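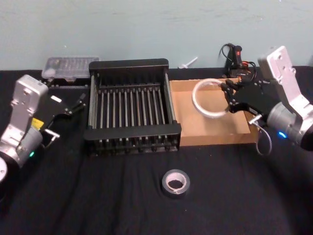
Rack, tray and lidded box on the black cloth, back wall behind.

From: Humaira Jatoi
To: the kitchen and small spaces list
Date: 18/06/2026
Subject: Re: Dish rack next to a cardboard tray – does it work?

Danish Rind wrote:

> I've been reading the thread on drying racks since March and I think everyone
> is making it too complicated. You don't need a drainboard. You don't need one
> of those fold-out mats. Get a plain black rack with rods, set it straight on
> the table, and put a shallow cardboard tray right up against it. Clean things
> go from the rack to the tray, and then the tray goes to the cupboard. I did
> it that way in the Tromlow apartment for 11 weeks and never once had to
> wipe down the table.
>
> Also, the lidded box goes BEHIND the rack. It's dead space otherwise. Siham
> has the same setup and swears by it.
>
> Try it before you knock it.
>
> Danish

Well, I tried it, more or less. I have the rack out on the table, the tray to the right of it, and the clear box at the back, the way you said. I'm not sold.

Let me start with the part I'll give you. The tray does sit nicely beside the rack. If you like things lined up, you'll like looking at it. Mine is butted right up against the side, and there's no strip of table in between where a teaspoon can go and hide. My old arrangement had a gap about the width of my hand, and that gap collected everything.

But "never once had to wipe down the table"? Danish, come on. The floor of this kind of rack is rods with gaps. You look down through it and you see the table. Whatever comes off a plate is going on whatever is underneath, and there's nothing in your recipe to catch it. I asked Sadia Gilani, who ran the shared kitchen at Grornau and has been through more racks than the rest of us put together, and her answer was one line: "What's he drying, crackers?"

I can think of two ways you got away with it. One is that you shake everything off over the sink first, in which case say so, that's half the method. The other is that you had a cloth under the rack and didn't count washing the cloth as wiping the table. Either way the table was getting help.
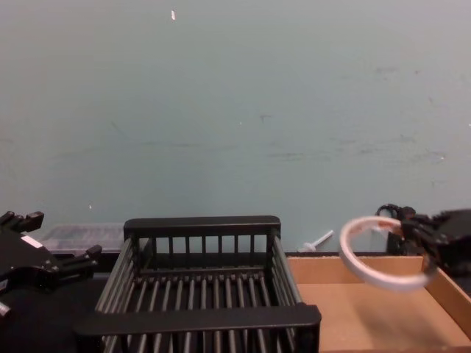

Then there's the cardboard. I know the argument, it's free and when it gets sad you recycle it. Fine. But cardboard and dishes only get along if the dishes are bone dry, and if they're bone dry I can carry them to the cupboard in my hands. I don't see what the tray is doing except giving me a second place to leave cups. Faisal Janjua brought this up in the spring and got shouted down, and I'd like it on record that I thought he had a point then too.

The low walls bother me as well. They're fine for bowls and lids. Stand a tall glass in there, pick up one end of the tray, and tell me how you feel. A tray you mean to carry should have something to grab and enough height to lean things on. I've had a Vinar bus tub for years, ugly as anything, and I have never dropped a glass out of it.

About the box behind the rack. I agree the space is there. My trouble is reaching it. With the rack empty you can lean over and get at the lid without much fuss. With a full load in it you're going over the top of wet plates with your sleeve, or you're sliding the whole rack forward, and if the rack is already close to the front of the table (mine is, there's no depth to spare) there's no forward to slide it. So the box ends up holding things you don't want very often, and if I don't want them very often they can live in the hall closet. See also: everything I own that has ever been stored "behind" something.

The one thing I'd keep is the black rack itself, or at least the shape. I like the wide flat rail on the front. You can rest your wrist on it while you load. I also prefer the sides that lean outward a bit, they take a dinner plate without it jamming. The straight-sided Tefera one I had before would only hold plates if you fed them in at an angle, like mailing a letter.

What I'd do differently, if anyone still wants to try this:

Put something under the rack. A folded dish towel will do. I know Danish says no mats. I'm saying mat.

Use the tray for dry goods only, or swap it for plastic with the same footprint. If it's the same depth as the rack, all the better.

Move the box to the far side of the tray, where you can lift the lid without going over anything. Yes, it takes more table. Measure first.

Clear the back edge. Little things drift to the wall and stay there. I don't care how tidy you are, if there's a ledge of open table behind a tray, a stray bit of plastic will be lying on it by the weekend.

Siham, if you're reading, I'd like to hear from you directly. Danish says you swear by it. Do you? Every day, with a full sink, or did you set it up once and say it looked nice? I'm not trying to be difficult, I just notice that the people who love these setups always describe them empty. Mine looks wonderful empty too.

One more question for Danish. How wide was the table at Tromlow? You never said. On a big table I could believe a lot more of this, and I'd put up with the box at the back. On mine the rack and the tray together pretty much settle what the table is for, and I also need to eat somewhere.

I'll give it 2 more weeks with a towel under the rack and report back. If I come around I'll say so on the list. I wouldn't wait up.

Humaira
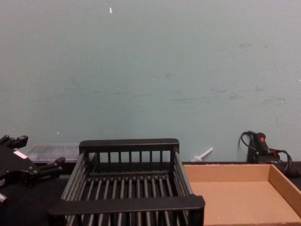

Rack and tray side by side, both empty. Clear box at the back left.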